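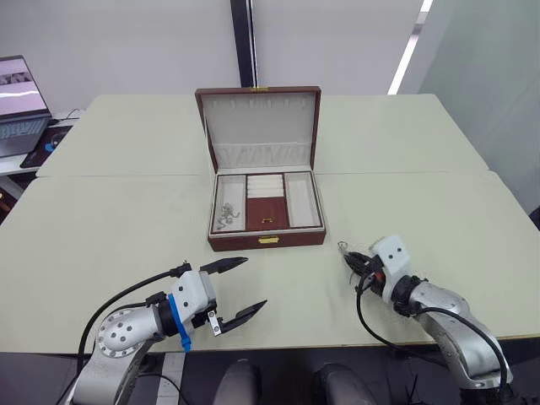 Grenside asked in the tracker whether the bus stop names follow the printed timetable or the signs at the stops. They follow the signs. Where the two differ, the printed name is kept in the column `alt_name`.

# Zastberg Bus Timetables

Departure times for the town and valley buses in Zastberg, typed in from the paper timetables and saved as plain CSV. The set covers 18 routes. School buses and the night bus are left out.

Last full check: 23 December 2018

Files:

- `routes.csv`: route number, first stop, last stop
- `stops.csv`: stop name, `alt_name`, fare zone (there are four)
- `times.csv`: one row per departure, 24-hour clock 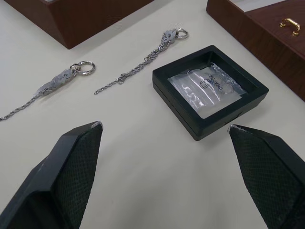
**Category: Known problems**

- Route 15 runs to a different plan from May until the end of summer. Only the winter plan is in `times.csv`.
- Departures after midnight are written as 24:10, 24:40 and so on. Some spreadsheet programs turn these into dates, so import the column as text.
- The stop at Hikik Mill is listed twice, once for each side of the road. Trips toward town use the one ending in `_b`.
- Route 23 skips Georgiou Street on market days. These trips have an `m` in the `notes` column.

Holidays are the weakest part. The paper timetable says "as Sunday" for most of them and gives no list of dates.
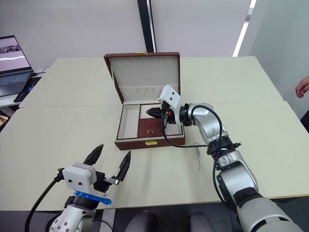 For now, each holiday has to be looked up by hand and matched to the Sunday rows. A separate `holidays.csv` is planned, with one line per date and the day type to use.

To report a wrong time, open an issue with the route number, the stop and the direction.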